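Durante muito tempo, o estampado foi a parte do armário que se comprava por impulso e se usava pouco. Sebastião Bragança, que vende retalhos e fins de peça há 38 anos, lembra-se de passar verões inteiros a despachar lisos: branco, bege, azul-escuro. Os padrões ficavam no fundo da loja e saíam em julho, a metade do preço.

Hoje a proporção inverteu-se. Na loja dele, os rolos com animais e folhagens estão junto à porta e os lisos subiram para as prateleiras altas. Os clientes são mais novos, muitos aprenderam a coser há pouco tempo e pedem quantidades pequenas. Um metro para uma almofada, metro e meio para uma saia simples.

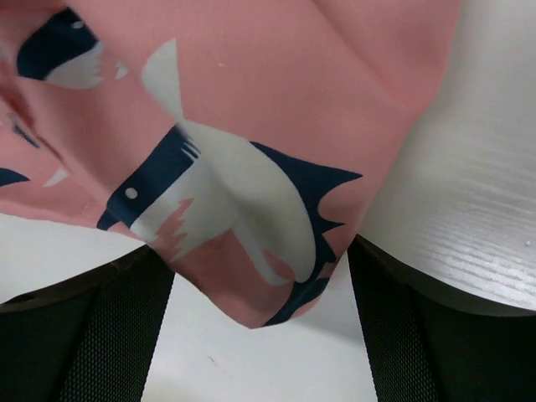

Pássaros sobre fundo rosa: cabeça azul-marinho, olho branco.

O motivo do pássaro é dos mais antigos na estamparia europeia e também dos mais difíceis de acertar. Pascal Aubert desenha padrões para a Tradby e conta que o erro habitual é a escala. Um pássaro grande fica bem no ecrã e perde a cabeça na primeira costura. Um pássaro pequeno, repetido muitas vezes, lê-se ao longe como uma mancha. Aubert trabalha com papel amarrotado: imprime o desenho, amachuca a folha e vê o que sobra.

– Ninguém veste um tecido esticado – diz. – Se o desenho só funciona na mesa, não o entrego.

A cor do fundo pesa tanto como o desenho. Os rosas fechados, próximos do salmão, voltaram aos catálogos há 2 anos e vendem-se bem com azul-marinho. O contraste é forte e perdoa pequenas diferenças de tinta entre lotes, coisa que qualquer costureira agradece quando precisa de comprar mais meio metro.
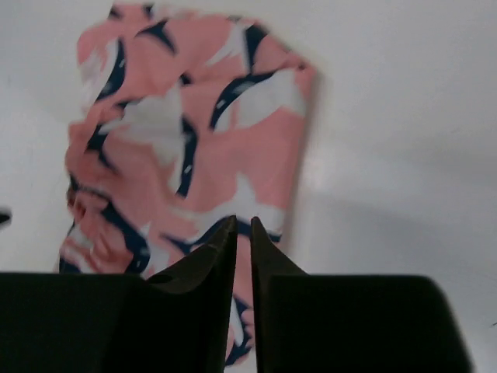

Comprar pouco e comprar bem

Os retalhos têm as suas regras. Bragança aconselha a medir sempre a peça na loja, mesmo quando traz etiqueta, e a procurar a ourela. Sem ela é mais difícil saber qual é o fio direito, e uma saia cortada torta nunca mais assenta. Nos estampados com figuras há ainda o sentido do desenho, que obriga muitas vezes a gastar quase 30 centímetros a mais.

A Mallet, que compra sobras a confeções do norte, guarda 1.500 peças num armazém e vende-as ao peso. Valentin Boyer, responsável pela triagem, separa primeiro pela fibra e só depois pela cor. O que tem menos de um palmo segue para enchimento.

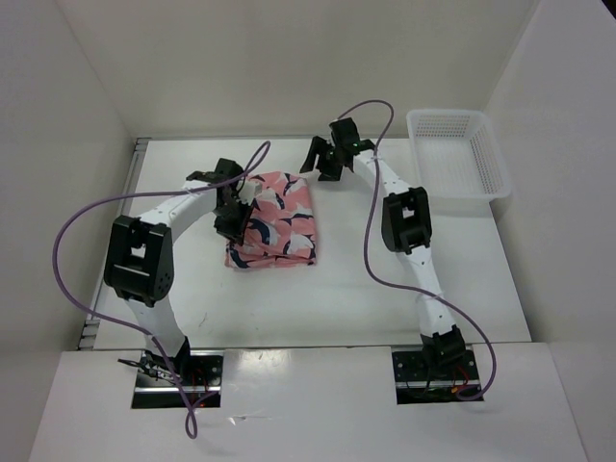 CASA & TÊXTIL | Redação de Lisboa

Lavar antes de cortar continua a ser o conselho mais ignorado. O algodão encolhe, sobretudo no comprimento, e o azul-escuro pode largar tinta sobre os tons claros. Bragança sugere água fria, pouco detergente e secagem à sombra, com o tecido estendido pela largura. Passa-se a ferro pelo avesso, ainda húmido.

Para guardar, prefere dobrar em três e mudar os vincos de sítio a cada estação. Os rolos são melhores, mas ocupam espaço e poucas casas o têm.

Este site utiliza cookies para melhorar a sua experiência de navegação. Ao continuar, aceita a nossa política de privacidade. Aceitar | Gerir preferências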